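Fustgate Workroom Gallery
Sheet 2135: Maple board and shape blocks

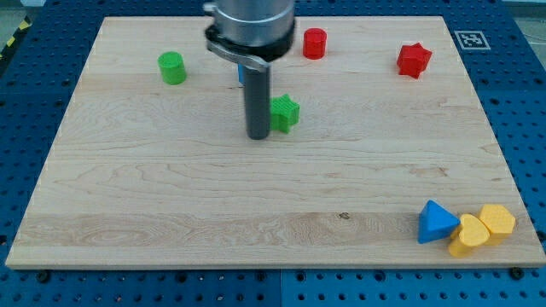

Maple board on the blue pegboard table, seven plastic blocks set out. Green cylinder upright at upper left, red cylinder to the right.

Gallery sheets list the item first, then material and finish notes, then storage. Text by Rasa Rätsep, checked against the bench book by Dzintra Raudsepp. Board stock came from the Edport yard in February.

Board
Maple, edge-glued from separate strips, used flat. The grain runs lengthwise. One strip near the front is slightly lighter than its neighbors and shows as a band across the lower third. The strips were not color-matched at glue-up. Valdis Luik laid them out for grain direction only and turned any strip that would have planed badly against the others.

The darker swirling patches near the lower left are figure in the wood. They have been mistaken for stains twice and sanded once, with no change in color. Please do not sand them again.

Finish
Two thin coats of hardwax oil, rubbed back between coats with a gray pad. The second coat went on the next morning. A film varnish was tried on an offcut and rejected: it left a glare under the bench lights, and small blocks slid on it when the board was lifted at one end. The oiled surface has enough drag to hold a block through ordinary handling.

Recoat when a drop of water no longer beads. On the previous board that came to once a year, with the front half wearing first. Sand the whole top with 240 grit before recoating. Spot repairs dry to a different sheen and are easy to see at a low angle.

Front edge
The board is thick enough that the front edge reads as a straight lip above the pegboard. The corners of that edge were eased by hand with a block plane, one pass each. Kumudini Bhattacharjee asked for a larger radius. It was left alone, as the straight edge is used to square the board to the table.

Table
Blue perforated metal, round holes at regular spacing. The holes showing around the board serve as the reference for placing it. Set the board down, line the front edge up with one row of holes, then check the far edge against a row in the same way. If the front agrees and the back does not, the board has been put down twisted. Lift it and start again. Dragging it across the holes raises a burr on the underside.

Wipe the metal before the board goes down. Grit caught between the two marks both surfaces, and the blue coating chips at the hole rims first. Touch-up paint is on the Brada shelf, second from the bottom. It is a close match when dry and too dark when wet.

Blocks
Plastic, in several colors. A number of them have a fine texture or cross-hatching on the top face. The texture is pleasant to grip and holds dust, so the tops need more cleaning than the sides. Use a soft brush and warm water with a little dish soap. No solvent. Acetone clouds the surface within seconds, as one retired block in the drawer demonstrates.

Cylinders are kept standing on a flat end. Stored on their sides they roll to the back of the drawer and wear a shiny line down the curved face. A cylinder that rocks when set upright should be checked on the granite plate before anything is done to it – on two occasions the fault was a crumb of dried glue on the board.

Ching-wen Tu keeps the master list of shapes and colors. Replacements are matched to the list and not to the nearest block, since older pieces have faded. The reds have faded most, the greens very little.

Layout
There is no fixed layout. Blocks are put out loosely, with clear wood between them and nothing overhanging the front lip. The working rule is 10 mm of bare board around each piece, judged by eye. Tall pieces cast a shadow over whatever is beside them, so small pieces are better placed away from a standing cylinder when the color matters.

The earlier Xu layout used penciled outlines on the wood. The pencil came off with an eraser, but the graphite settled into the open grain and the outlines could still be read through the first coat of oil. Use low-tack tape if positions need marking, and remove it the same day.

Storage
Blocks: drawer 9, foam tray, flat faces down. Brush the tray out before loading it.
Board: on edge in the rack, long side down, felt strip between it and its neighbor. Do not lean it against the radiator wall. The previous board was kept there for one winter and cupped enough to rock on the table.
Spare strips: labeled at the end grain, same rack, top rail. There are enough for one replacement board if the knotty length is used on the underside.

Checks
The board is checked for flatness on the first Thursday of the month. Lay a straightedge across the strips at the left end, the middle and the right end, then on both diagonals. Hold a light behind it. Record the reading in the bench book even when there is no gap. Glue lines are checked by fingertip at the same time; a step that can be felt is noted and left until the next recoat.

Corrections to this sheet go to Rasa Rätsep, with the sheet number.

Next sheet: beech trays and lids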